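FOR IMMEDIATE RELEASE

Evthorpe Packing Sets Equipment Plan, Will Lease Hand-Held Grippers Before Buying Robot Arms

Company to gather its own handling data on small snack packets ahead of a March purchasing decision

EVTHORPE, 6/14/22 – Evthorpe Packing, a contract packer of mixed snack boxes, today announced an equipment plan that puts off the purchase of robot arms until the company has tested how its products behave in a mechanical grip. Under the plan, the company will lease 18 hand-held grippers from Solia and use them to record people picking up and placing wrapped snacks. A decision on buying arms is due in March.

The company had planned to order two packing cells this summer. That order has been withdrawn. Money set aside for it stays in the equipment budget and can't be moved to other departments.

"We were about to pick a machine from a catalog and hope our products suited it," said Cirilo Valdovinos, operations manager at Evthorpe Packing. "A puffed-up packet and a flat one don't pick up the same way. We want to know which items give us trouble before we sign for anything that has to be bolted to the floor."

The lease runs for 32 weeks and covers the grippers, spare jaw pads and repairs. Solia will replace worn pads at no added charge. Evthorpe Packing will pay for operator time, storage of the recordings and the snacks used in the sessions. Opened or crushed items will be written off against the project and won't be returned to stock.

Sessions will take place on ordinary tables in homes and offices as well as at the plant. Operators work with the kinds of packets that go into the company's mixed boxes, including small sealed sachets, larger pouches and boxed items. They will be asked to use whatever table covering and clutter is already there.

Brelus, which supplies the company's current conveyors, will review the recordings and write the specification for the packing cells. The specification will state jaw width, pad material, grip force and the range of packet sizes the cells must handle. Brelus won't bid on the cells itself.

"The gripper is a small part of the price of a cell, and it decides most of what the cell can do," said Luzius Bühler, who leads the project at Brelus. "If the pads can't hold a packet by its sides, a faster arm won't help. We would like to settle the pads first and then talk about arms."

The company has listed 42 products for the first round of sessions. Items that are often dropped or damaged will go to a second round with different pads. Products that still can't be handled will continue to be packed by hand, and the purchasing plan allows for this. No packing jobs will be cut during the lease.

Bids for the packing cells will be requested once the specification is complete. Suppliers will be asked to quote the arm, gripper, guarding, installation and training as separate lines – a single bundled price won't be accepted. Service contracts must be quoted by the year. Suppliers who want to receive the request can register with the Evthorpe Packing purchasing office.

The plan also sets money aside for floor work at the Stöckli building, where the cells would be installed. That work won't begin until an order has been placed.

About Evthorpe Packing
Evthorpe Packing fills and ships mixed boxes of wrapped snacks for retailers and online sellers.

Media contact: Cirilo Valdovinos, Operations, Evthorpe Packing 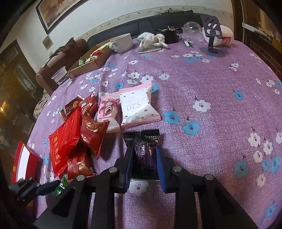
Hand-held gripper with its pads on either side of a small upright snack packet, with other wrapped snacks on the table.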